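Automation at the Cladville Site: Frequently Asked Questions

Why is Koppel introducing robots?
The Cladville site handles 2,538 storage requests a month. Robots will take on part of the opening, fetching and closing of drawers. Staff will continue to check contents and sign for them.

Will any positions be lost?
No. All 114 positions at the site remain in place. Three employees will move to the new supervision desk, led by Viera Doležal.

How are the robots prepared for this work?
Each task is practiced in simulation before it is approved for the floor.

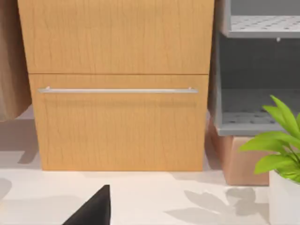
Drawer task in simulation, with the gripper below the bar handle of the lower drawer.

Do I need training?
Yes. All employees who share an aisle with a robot must complete the safety course before July. The course is held during paid hours – no overtime is required.

May I stop a robot?
Any employee may do so at any time. Please report the stop to the supervision desk before the end of your shift.

Last updated: May 2021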